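Why Do We Put Keys on a Ring?

Have you ever tried to add something new to a keychain? You dig at the metal with your thumbnail, the gap opens a tiny bit, and then it snaps shut again. Argh! That little ring is stubborn, and it is stubborn on purpose. Let's find out how it works.

Start with the ring. It's called a split ring, and it looks like a plain circle until you turn it sideways. Then you'll spot its secret: it's one piece of springy metal wire wound almost 2 times around, like a very short, very flat Slinky. The two layers press tightly against each other. To get a key on, you pull the layers apart at one end, poke the key into the gap, and slide it all the way around until it pops out into the middle.

Why doesn't the key slide back out by itself? Springy metal wants to go back to the shape it had before. As soon as you let go, the layers squeeze shut. A key bouncing around in your backpack can't push hard enough in just the right spot to open them (your thumbnail can, but only just!).

Now for the fun part, the stuff that hangs off it. Lots of keychains have three main pieces: a strap, a ring and a charm. 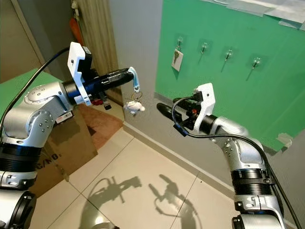 A keychain with a light blue plastic strap, a metal split ring and a small white plush charm.

The strap is the part you grab or hang up. Plastic is a great choice for a strap because it bends without snapping and comes in every color you can think of. You can loop one over a hook, a zipper pull or your own finger.

The charm is there to make you smile, but it has a job too! A bare key is small and flat, so it slips down between the couch cushions and hides. A plush charm is fatter and softer, and your hand can find it in a dark bag without any help from your eyes. Try it! Close your eyes, reach into your backpack, and see how fast you can tell plush from pencil.

Make Your Own Tester

Want to find out which charm is easiest to find by touch? You'll need:

A cloth bag you can't see through
3 small things to use as charms, such as a pom-pom, a big button and a wooden bead
A few crayons and erasers to fill up the bag
A friend with a timer

Put everything in the bag and give it a shake. Your friend calls out one of the charms and starts the timer. Reach in without peeking! Write down your time, shake the bag again, and go on to the next one. Then swap places.

Did the softest charm win, or the biggest? Try it again with a winter glove on, and get ready for some very different times.

Words to Know

Split ring: a ring made of coiled metal that opens just enough to slide a key on
Plush: soft, fuzzy fabric, often used for stuffed animals
Charm: a small decoration that hangs from something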